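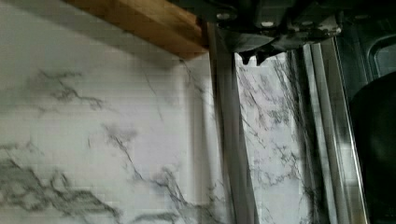 Notes on the July stoppage and the gap beside the steel trim

The kitchen trial at the Trakano site has been running again for a little over two weeks, and several readers of this blog have asked why the July log stops so abruptly at run 452. I have waited to write until the internal report was signed off. What follows is my own account, written as the person responsible for the arm, and it is somewhat longer than the report.

The task under test was simple on paper. The arm was to approach the front of a tall steel appliance, close its fingertips on the edge of the door, pull the door open to a set angle, release, and withdraw. We had completed the same task at the Meltine bench 916 times over the spring, with a record that I was comfortable defending. The Trakano kitchen differs from the bench in two respects that matter. The wall beside the appliance is finished in a white marble pattern with dark veins, and the bench wall was flat gray paint. The appliance also stands close to that wall, with a run of upright metal trim between the two.

On run 452 the arm missed the door edge and went for the strip of trim next to it. The left fingertip entered the narrow space beside the strip and the right fingertip closed on the outside. The gripper reported a good grasp. By its own measure this was correct: it had closed on something thin, rigid and vertical, and the motor current was within the expected band. The arm then began its opening pull on a part that was fastened to the cabinet.

The pull was limited in software to a force that should have tripped a stop almost at once. It did not trip. The arm held its pull for a little under four seconds before the operator pressed the stop button. The trim had bowed outward by then, and when the brakes engaged it sprang back and took a piece from the tip of one finger pad. The piece landed on the floor on the far side of the safety line. No person was struck. The operator was standing where the site rules say to stand, and I wish to record that the rules did their work that afternoon even though the software did not.

There were two separate faults, and I will take them in the order in which we found them.

The first was the stop that failed to trip. The force limit is checked against a reading that is smoothed over a short window, and the window had been lengthened in the spring to quiet false stops at the Meltine bench. That change was made properly, with a note and a second signature. The note said the setting should be returned to its earlier value before any work outside the bench. It was never moved into the site checklist, which is kept in a different place and was last revised before the change was made. With the longer window and a slow, steady pull, the smoothed reading crept toward the limit and sat just beneath it. I signed that checklist. The omission is mine.

The second fault was the choice of target, and it took far longer to understand. Our first theory was a calibration error between the wrist camera and the gripper. We checked, and the offset was well inside tolerance. Our second theory was lighting, as the marble wall is bright and the appliance side of the kitchen falls into heavy shadow. We repeated the approach with the lamps raised and lowered and saw little difference in the result.

The cause lay in the edge finder. It looks for a long vertical line with a light region on one side and a darker region on the other, and then scores how well that line holds steady from one view to the next as the arm moves in. The bench gave it one such line. The Trakano kitchen gives it a whole row of them, with pale stone, steel, a narrow band of the same veined pattern, and then more steel. During a quick approach the dark veins in the narrow band smear into vertical streaks, and the software counted those streaks as further evidence of an edge. The faster the arm moved, the more confident it became in the wrong line.

We replayed 849 stored approaches from the Trakano kitchen through the edge finder with no arm attached. In 164 of them the trim scored higher than the door at some point during the approach. In nearly all of those the ranking corrected itself before the fingers closed. Run 452 was the one in which it did not, and I do not think it can fairly be called bad luck. The warning was in our own files for weeks and we had no alarm set to look for it.

The following changes are now in place at Trakano.

The smoothing window is back at its original length, and the value is read and displayed at startup. The arm will not leave its rest position if the value differs from the one in the site file.

The approach slows over the last part of its travel, and the edge finder must agree with itself on three still views before the fingers are allowed to close.

The pull begins with a very small test movement. If the edge does not move with the fingers, the gripper opens and the arm backs away.

The safety line has been moved outward. The Gallardo guidance our group follows for loose fragments was written with larger tools in mind, and we had treated finger pads as too small to matter. They are now inspected before each session and replaced at the first sign of cracking.

The bowed trim was straightened in place and later replaced. The finger pads now fitted are from the Grudel set, which are softer and grip steel less firmly. We have lost a little reliability on the heavier door as a result, and I have accepted that for the present.

One question remains open. The test movement works well on a door, but the same arm is due to work on drawers in the autumn, and a stiff drawer can feel very much like a fixed panel for the first small distance - enough so that the arm gives up on drawers it should open. We are collecting pulls on stiff drawers at the Meltine bench now, with the short smoothing window in force, and I will post the force curves when there are enough of them to be worth reading.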